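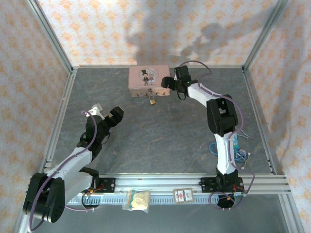
The Pruma gift box, in pink, against wallpaper with orange flowers.

Bakker, the stationery and collectibles shop in Rokau, opens its doors at 7 a.m. on Thursday, two hours earlier than it has ever opened for stationery. The reason is a pink box with a lid. It costs $50, and shoppers are limited to one per household, a rule the shop has already been asked to define.

The box is the second gift set from Pruma, the illustrated adventure serial whose heroes dress for the opera and then spend most of each chapter falling off things. The first set came out last year in a run small enough to annoy everybody. Huvum, which makes the merchandise, has produced 955 of the new one. Bakker is getting 26.

Twenty-six is not a large number when the local Pruma reading circle has 16 members, all of whom appear to have cousins.

Most of the talk has been over the acrylic block, a thick, clear slab with a character printed on it and a soft gray shadow under the feet. It's a good deal chunkier than the flat standees that came with the first set, which fell over whenever a door closed. Nothing short of a determined cat should move this one. 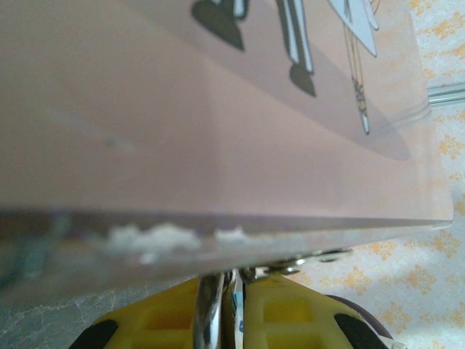

Dark shoes, white trousers and the business end of a sword, on a peach-pink tint.

Fans with sharp eyes and free evenings will go straight to the lower edge, where the copy shown has a cloudy white streak running along part of it. It could be glue, it could be dust. Collectors of the first set once spent most of a winter arguing over a thumbprint, so there is reason to expect correspondence.

The sword has been better received. It is long and thin, with small decorative bands near the tip, and it hangs below a pale coat tail in a way that would make sitting down a project. Readers of the serial will know that its owner rarely gets the chance.

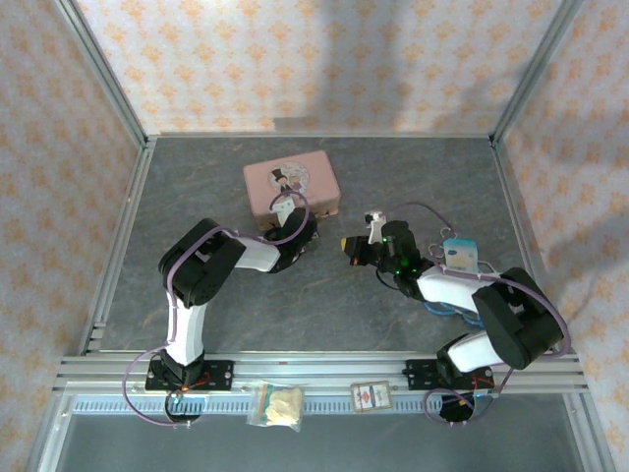
Gerd Weidemann

The lid has its own party. A cartoon figure in a black top hat stands beside a round pastel design, and the reading circle has split over what the hat means. One side takes it as a hint about the next volume. The other says it's a hat.

Huvum has not said whether there will be a second run, and Bakker's staff would like people to stop phoning to ask. They would also like it known that the shop's folding chairs are not available for overnight use, after a request last week for four of them and an extension cord.

The bakery next door has agreed to start its coffee early. The parking lot behind both shops is still reserved for delivery vans until nine, cousins included.
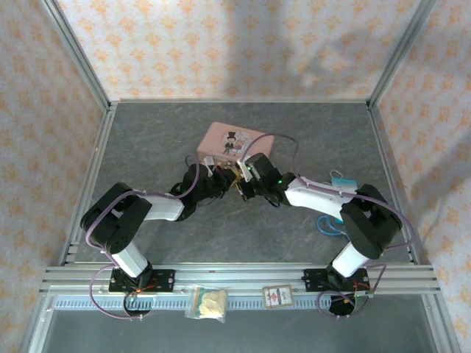

Anyone who misses out can put a name on the waiting list at the register, where it will join the names left over from the first set. That list is still open, in the sense that it has never been thrown away. Boxes set aside on Thursday have to be paid for by noon, when they go back on the shelf and the pens and envelopes get their counter back.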